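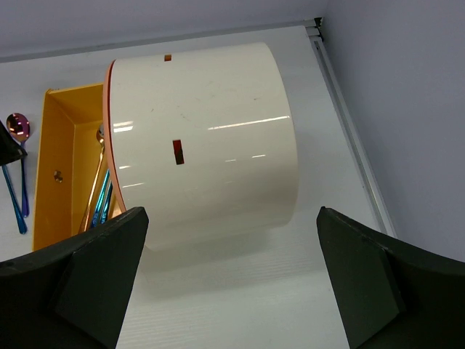 By the front office at Nestlow
Last touched up in January

About Nestlow

Nestlow is a school for adults who would like to mend their own clothes. We teach darning, patching, hemming, zipper replacement and the small dark art of putting a lining back into a coat. We do not teach fashion design. People do call and ask, and we send them to the college across town, where there are dress forms and ambition.

We hold classes in the upstairs half of the old Romalero building, above what used to be a shoe wholesaler. You can still read the word "Ladies" painted on the brick by the stairs. Newcomers tend to take it for the restroom. The restroom is on the left, past the ironing boards.

How we got started

The school began with one coat. It was a gray wool coat with a torn pocket, and the dry cleaner wanted more to repair the pocket than the coat had cost. The owner of the coat went home and tried to fix it with a sewing kit from a hotel. The pocket was sewn shut, along with part of the sleeve.

That coat now hangs inside the front door and has never been corrected. We walk past it every day. It keeps us modest, and it gives beginners something to feel superior to during their first hour, when they need it most.

The first class had 9 people in it and met in a borrowed dining room with one good lamp. Everybody brought the thing they were most ashamed of, mostly jeans. We had planned six lessons and ran out of material by the fourth, so the last two were spent on buttons. They were the best attended. We took that as guidance and have opened every course with buttons ever since.

What we teach

The beginner course is called Farah, after the street we were on at the time. We have moved since, and the name stayed, and now people assume it is a type of stitch. It covers threading a needle without swearing, three stitches that will get you through most of life, buttons of both kinds, and one straight hem. It runs in the evening, starting at 6:30, and we do mean 6:30. The street door sticks, and whoever is teaching would rather not come down to shoulder it open while a roomful of people sit with their needles in the air.

The second course is Ronatell. It was supposed to be a temporary name, typed into a form by someone in a hurry, and then the form went to the printer. Ronatell is darning, patching and knees. Mostly knees. If you have a child, or ride a bicycle, or garden with any conviction, you'll have more practice material than you can use. We teach the visible kind of patch and the invisible kind, and we will warn you now that the invisible kind is a matter of opinion.

After that come the single evenings, which change with the season and with what people drag in. Zippers in the fall, when everyone takes out last year's jacket and finds out. Sweaters right after the moths. Swimsuits once, in June, which was a mistake on our part and won't be back. Stretch fabric does what it likes, and we had promised on the flyer that it wouldn't.

We also run a coat lining weekend. It's the only thing we offer that has made grown people cry, and it's always full.

Class size is capped at 15. The room would hold a few more, but the outlets would not, and we have learned what happens when every iron in the building is turned on together. It happened during a recital at the piano studio next door. They were gracious about it. We now do their curtains.

How we teach

Slowly, and on your own clothes. A lot of schools will start you on squares of plain cotton, and there is a case for that, since a square of cotton can't be ruined. We find that people take care with a thing they want to wear again. They also come back for the second class, if only because their pants are still here.

We don't grade, and there is no certificate. We tried one for a year. It had a border. People were polite about it and left it on the table with the thread ends.

Our teachers have all worked with cloth for a living, in alterations shops, theater wardrobes, a sail loft and, in one case, the repair room of a mattress factory. They disagree about nearly everything. You may be taught one way to knot a thread in the first class and told in the second that it's a disgrace. Both knots will hold. Pick the one that annoys you less.

We're asked fairly often whether we use machines. Yes, in the second half of the second course. By then most people have decided that hand sewing is restful, and they resent the noise. The machines are old, heavy and green, and they will sew through a belt. They will also sew through a measuring tape, a sleeve you weren't finished with and the corner of the handout.

The mending drop

If you don't want to learn a thing, we understand, and we will take your money anyway. The mending drop is open on weekday afternoons. Bring the garment clean. We ask this on the sign, on the ticket and again here, and we expect to go on asking until the end of time. Pin a note to the part that's wrong. "It's torn" is a popular note, and it's less help than you'd think on a sweater with four holes and a fringe.

Last year the drop took in 2,401 pieces. The commonest complaint was a missing button, and the commonest cure was the spare button sewn to the inside seam, where it had been waiting since the day the shirt was bought. We charge for this. It isn't much, and we throw in the news about the inside seam for free.

There are things we turn away. Leather, mostly, and wedding dresses less than two weeks before the wedding. Umbrellas. Anything that belonged to a former spouse and is to be "taken in until it doesn't fit." We've been caught that way before.

The thread library

Along the back wall we keep the thread library, 619 colors at last look, of which a surprising share are navy. You can match a thread here even if you've never taken a class. Bring the garment to the window and hold the spool against it in daylight. The color under our ceiling lights is a rumor.

Borrowers take a wound bobbin and bring back the empty. The system runs on trust and works well for every color except black. We buy a great deal of black.

If someone in your family sewed and has left you a drawer of thread, we would be glad to have it. We test old spools by giving them a good tug, and the ones that snap go to the basting box, where snapping is considered a talent. Please go through the drawer first. We've found earrings, a house key, baby teeth and a love letter, and only the key was easy to return.

What it costs

Fees are posted by the stairs and on the course page, and they go up a little when the rent does. Each course has a few places at half price. You ask for one by saying "half price, please" when you sign up. There's no form and no interview, and we won't look at your shoes. Needles, pins and thread are included. Scissors are included in the sense that you may use ours while sitting down in the room with them. They used to be included more generally.

If you miss a class, come to the same one in the next round. If you miss all of them, which happens more than you'd guess, we will hold your pants until spring.

Some things people ask

Do I need to know anything before I start? No. It helps if you can see the eye of a needle, or own glasses that can.

Can I bring my teenager? From sixteen up, with pleasure. They learn faster than you will, and they'll mention it in the car.

Can I bring my dog? There are pins on the floor. We sweep after every class with a magnet on a stick, and there are still pins on the floor.

Will you teach me to make a quilt? The quilters meet at the library branch down the street and have done so for longer than we've been open. Relations are good. We wouldn't want to be seen poaching.

Is it cheaper than buying new? For a coat, yes, by a lot. For a pair of socks, not if you put any value on your evening. People darn them all the same, and some of the socks are lovely.

Finding us

We're on the second floor of the Romalero building, in through the blue door and up. The bell says Nestlow and the doormat says something else, left over from the shoe people. There is a freight elevator for anyone who'd rather not take the stairs; ring first and we'll send it down. It's slow, it hums, and it has a stool in it.

Parking is on the street, and free after 6:00. Courses open for sign-up a month ahead. Farah usually fills first, so if that's the one you want, put your name on the waiting list and sew nothing shut in the meantime.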